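Print this page | E-mail this page

Pre-session software checklist, table rigs, with comments
Posted in May by Guðlaug Ásgeirsdóttir

Same list as before, but I've written in my own comments after going through it at Studik with Hafþór. Tick, cross or n/a, and please put something in the comment box, even if it's only "fine".

1. Recorder starts from a clean config. OK.
Somebody had left the debug profile on again, so the logger was writing every message twice. I've put the default back and locked it (ask me if you need it unlocked, I don't bite).

2. Clocks agree between both grippers and the head view. OK after a restart.
Limit is 40 ms. We were well over on first boot and well under on the second, which I don't love. Oluf is looking at the sync service. 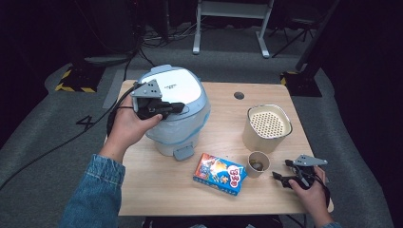 3. Object list matches the table. CROSS, then fixed.
The planner only knows what's in the task file, and the task file was an old one. It had the rice cooker and the pot with its steamer insert but no snack box, so the segmenter kept trying to call the blue and orange packet a cloth! Added it by hand. Also note the paper cup: there's a bit of something dark in the bottom of it, so it gets the "keep upright" flag in the planner, please, every time. Ezequiel has a script for this but it still needs the Drenari branch.

4. Jaw width reads true at full open. OK.
Open both, hold, read the value, close, open again. I got 348 counts both times on the left one. If yours drifts, rerun the zeroing tool and don't fiddle with the offset in the file, I mean it, Poul.
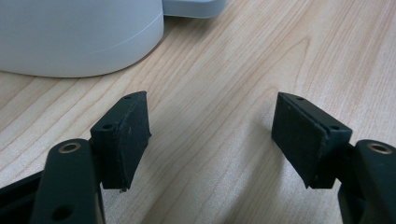
Item 4, jaws open, pads clear of everything.

5. Pad condition entered in the tool settings. COMMENT.
The edges look a bit worn, and there are pale specks on one of them. Grip force estimation uses the "new pad" curve unless you tell it otherwise, so I've picked "used" in the drop-down. Would like a proper curve for this one day.

6. Finger mask loaded for each gripper view. OK.
Left and right masks are separate files now. If you swap them the tracker will still run quite happily and give you rubbish, so do check the names. Takes ten seconds.

7. Tracker holds on bare wood for 200 frames. OK, just.

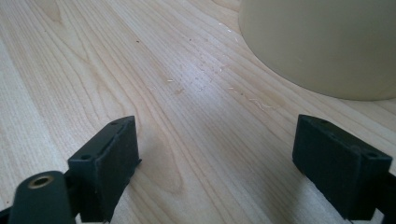

It lost lock once at nearly 120 and picked itself up again. Grain gives it plenty of features but they all look alike to it, and I'd turned the match threshold down for the Mikkelsen trials and forgotten. Back up to the default now and it ran through on the second go.

8. Disk space and upload queue. OK.
Queue was empty, Purum share mounted.

Still open: item 2 (Oluf), item 5 curve (me, when I get a minute).

Print this page | E-mail this page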